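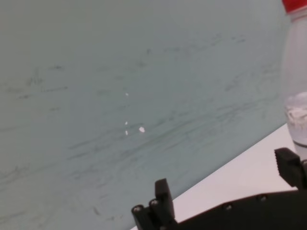

Wubit Dinsa says the night shift at Hillville went by faster than she expected, and that she would sign up for another one. She was in our May group.

We are looking for 48 adults to take part in the second round of the Hillville sleep and shift work study. We want people who work nights at least twice a week and have done so for a year or longer. Food service, warehouse, hospital and security workers are all welcome.

What you will do

You keep a short sleep diary for 10 nights and fill in a form at the end of each shift. You also spend one night at our rooms in Hillville, from early evening until breakfast. Meals are provided - please tell us about food allergies when you apply. A follow-up phone call takes place in the spring.

Who can apply

Ages 21 to 60. You can't take part if you are pregnant, have been treated for sleep apnea, or take prescription sleep medicine. Coffee drinkers can apply. You will be asked to write down how much you drink.

Pay

$118 for the overnight stay, paid by check within two weeks. Bus fare is paid back if you bring the receipt. Parking is free behind the Wyss building.

How to apply

Call the study office and ask for Rosalie Rainer, or leave a message with your name, work hours and a good time to call back. Applications close October 6, 2022. People who took part in May can't join this round, but may pass the notice on to coworkers.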